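# Vendholm 32 worktable: equipment review

Category: furniture for shared rooms
Item reference: 621
Period of use: one term, ending in June

The Vendholm 32 is a plain rectangular table sold for activity rooms, libraries and small workshops. Two were bought for the ground-floor room at Flimton, where they replaced folding tables that had become unsteady. This review covers assembly, the working surface, cleaning and storage of the small items normally kept with the tables.

## Assembly

The table arrives in one carton with the legs detached. Two members of staff should be present, as the top is awkward to turn over. The printed instructions are short and mostly adequate, although the fourth drawing shows the leg brackets the wrong way round. The supplier, Bandara, has been informed and sent a corrected sheet. Bolts were checked after the first week and again at the end of term. One needed tightening.

## Surface

The top is wood in a light finish with a long, mostly straight grain. It suits puzzles, measuring tasks and paper work. Small parts are easy to find on it, and strongly coloured items stand out well. Very pale card is harder to pick out under the ceiling lights, and a dark mat is advised for that purpose.

The surface has a slight sheen. Readers seated opposite the window mentioned glare in the late afternoon, and the tables have now been turned to face the inner wall.

Pencil marks come off with a damp cloth. Ballpoint ink does not come off completely. A shallow dent was left by a dropped clamp and remains visible from close by.

## Use with small items

The tables were used chiefly for the spatial skills sessions, in which participants handle a puzzle cube, estimate lengths and then check them with a tape. Items are set out in a row before each session. Round objects stayed where they were placed, and the floor of the room is not perfectly level.
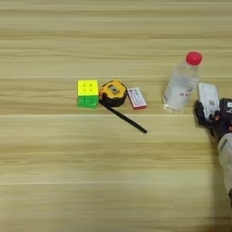
*Puzzle cube and tape measure set out on the light wooden top.*

The Kadeck tray, offered as an extra, was tried and returned. Its rim lifts at the corners and the compartments are too narrow for a standard cube.

## Assessment

The Vendholm 32 is recommended for rooms with moderate daily use. It is not recommended for painting or for work with hand tools unless a cover is fitted. Replacement feet may be ordered separately from Bandara and should be requested at the time of purchase.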